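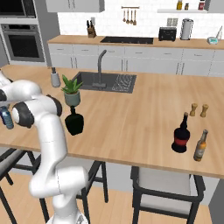 Water bottle in the gripper, just above the island, in the club's simulated kitchen.

Home Kitchen Workshop Garden Clubs Contact

Search tips Go

Kitchen counter tips from the Ratside robot club

Reading time: 4 minutes

Posted 15 June 2019 by Torquil Rutherford

I run the after-school robot club at Ratside, and we've spent the whole spring in a kitchen that only exists on a screen! There are 11 students, ages 12 to 16, and our project for the MacAulay Challenge is called Bernel. Bernel is the program that tells a simulated arm how to pick things up off a kitchen island and put them where they belong. The kids named it. I had no vote.

Readers of this page have asked for more from the club, so these are the habits we use when we set up a counter and write a pick-up task. A fair few have crept into my own kitchen in Zellden too.

Start with one thing to move

Pick one item and one place for it to go. Ours was the blue water bottle, moved along the island and set down upright. Every group wants to do the whole counter on day one (I love that about them), but get the single bottle going first. Write the goal as one plain sentence and tape it to the monitor. If the sentence has "and then" in it three times, you have three tasks.

Leave the clutter in, but save a bare version

Keep two copies of the kitchen. One has a bare island for finding silly mistakes quickly. The other has everything out: the salt and pepper shakers, the plant, the grinder, bottles here and there. Work in the bare one until the arm does what you asked, then switch. The first time we switched, in May, the arm went straight through the spot where the plant sits and the whole room yelled.

Mind the tall things

A wine bottle or a beer bottle has a long neck and goes over with a small bump near the top. The same goes for the faucet, which won't fall over but will certainly stop an arm. Lift first, travel second, lower last. We have the students say it out loud while they move a real cup across a real table with one hand. My daughter now says it while clearing dinner.

Put tall bottles together at one end of the counter if you get to choose the layout. It gives you a long clear stretch for everything else, and it works just as well at home when you're rolling out dough.

Know where the sink is

Anything dropped over the sink is a much bigger nuisance than something dropped on flat wood. Plan the path around the basin even when straight across is shorter. And don't use the drainboard as a landing spot early on! Those grooves make a narrow base hard to set down level. Save it for when the flat counter is working.

Grip the middle, then check the tilt

For a plastic water bottle we aim for the middle of the body and stay off the cap. After the grip closes, stop and look at the angle before going anywhere. A bottle that leans a little needs to be straightened before it comes down, or one edge of the base lands first and over it goes. Two of our younger members wrote a check for this on their own and it's the best piece of code in the project.

Hover, look, lower

Have the arm pause just above the counter. You lose a second and you get a good look at the gap. Zoom right in from the side; from overhead you can't judge it at all.

Keep the log simple

We logged 312 runs this term in a shared sheet with four columns: who, what changed, what happened, what to try next. Change one thing per run. If you changed the speed and the starting spot together, you've learned very little from a good result and even less from a bad one. "It went weird" is banned in the third column. "Turned left too soon near the faucet" is great.

Watch the back of the arm

Beginners stare at the gripper and forget the elbow. So did I! Play each run once looking only at the gripper, then play it again looking only at the middle joints. If you have bar stools tucked in at the island, check what the lower part of the arm is doing near those as well.

Swap seats often

One person drives, one reads the plan aloud, and they trade every 11 minutes. We picked that number because the kitchen timer in our room sticks at ten. It keeps quick typists from taking over, and the reader usually spots the mistake first.

For next time, the group wants to try the salt and pepper shakers as a pair, side by side, with the gap between them kept the same. If you've done something like it with a club of your own, send me your notes and I'll pass them around at our next meeting.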